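Small Room FAQ

You keep asking about the room I did up at Stollell, so I've put my answers in one spot!

What should I do with dangling cables?

Unplug what you don't use, then tie up the rest. I'm still bad at this (my metal stand with the bar across it always ends up with a cable or two hanging off), but a pack of 16 ties goes a long way.

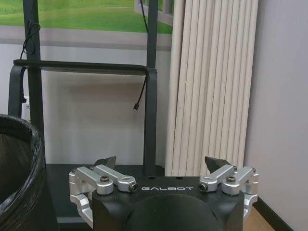
Where does the waste basket go?

Off to the side, within reach of wherever you sit. Mine's black mesh and I love how light it is.

Can a big white appliance look okay in a living space?

Sure! Keep it near other white things and give it some breathing room. I like a light wood-look floor with it, too.
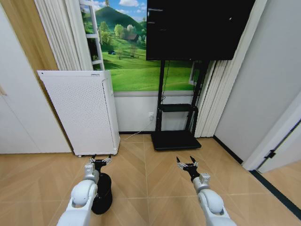
Faustino Cervantes
Room Makeovers, Pendmont

I get more mail on that one than on anything else, mostly from people with tiny apartments.

How often do you clean the floor?

Every 2 days, and I go under the furniture once a week (okay, most weeks).

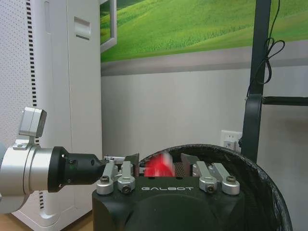 Is a mural too much for a small room?

I say go for it! Pick a landscape with lots of sky and a big green meadow, and let the TV stand sit in front of it.
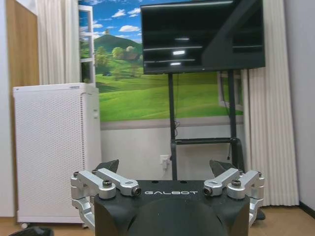

I'd hold off on hanging anything else on that wall, at least for the first month or so. My friends in Ponce added shelves right away and had them down again by February.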